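2024-12-14
Notebook, kitchen bench, wet corner

Vessels again. The November stocktake said we owned 11 mixing bowls. The cupboard, when asked, produced 16, and none of the extras has admitted where it came from.

Today's job was deciding which of them live on the bench. The dark teal basin with the two handles stays, mainly on the strength of the handles. The pink bowl stays too, being deep enough to whisk in without decorating the wall. Both want a proper scrub before anyone does anything clever in them -- there is a yellowish-green mark on the floor of the basin and a spot of something light orange in the bottom of the pink one. 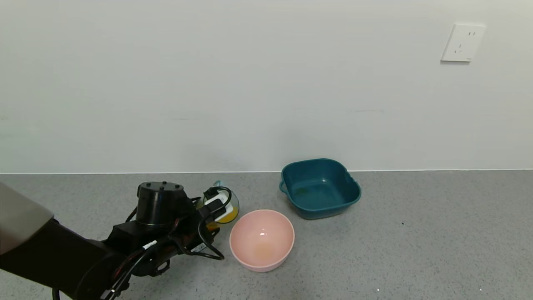 The rule on the Skurnel sheet is rinse at once, soak later, and we are all very good at the second half. I have moved the sheet to eye level. The last one hung there for 40 days and was admired by everyone.

Next, the clear ribbed bowl. Handsome thing, and every flute in it is a place for batter to retire to. MINISO label still on the base, RMB 5, barcode and all. I proposed demoting it to dry goods and peeling the label.
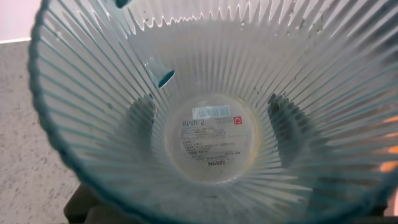
Droda disagrees, in a note left on the draining rack: keep the ribbed one for rinsing rice, leave the label alone, and has anyone thought of buying a bottle brush. Fair. Brush added to the Ondis order, which now stands at 73 items, mostly sponges.

Still to do: lids. There are fewer of them than bowls and they fit the Fourie tubs we threw out.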